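Ullis Ice Hockey Club: league and facility update
22 October 2021

The Tirnik Regional League has released the schedule for the second half of the season. Ullis plays 14 games after the new year, eight of them at home. The two away games at Nemau have been moved to March at the request of the host club, whose rink is replacing its compressor.

Roster limits are unchanged at 20 skaters and two goaltenders. The injured list rule has been rewritten. A player placed on the list must now miss at least three league games before returning, and the return form has to reach the league office 24 hours before puck drop. Forms sent by text message will not be accepted. A player who leaves a game with a suspected head injury may not return to that game, and the team may not dress a replacement once the second period has begun.

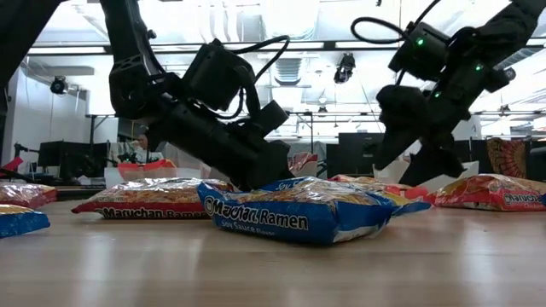

Instant ramen packages on a wooden tabletop.

Attendance over the first five home games was 2,224, with a high of 700 for the game against Tse. Seating capacity stays at 927. Section C will be closed for games expected to draw fewer than 200, and ticket holders in that section may sit anywhere in Section B – no exchange is needed.

Ice resurfacing between periods has been cut from 15 minutes to 12. Equipment manager Wilfredo Ocampo asks that skates for sharpening be handed in before warmups. The standard hollow is 1/2 inch; players who want 5/8 should mark it on the tag along with their jersey number. Untagged skates will be held until after the game.

Visiting teams will use locker rooms 3 and 4 from now on. Room 2 is closed until the drain is repaired.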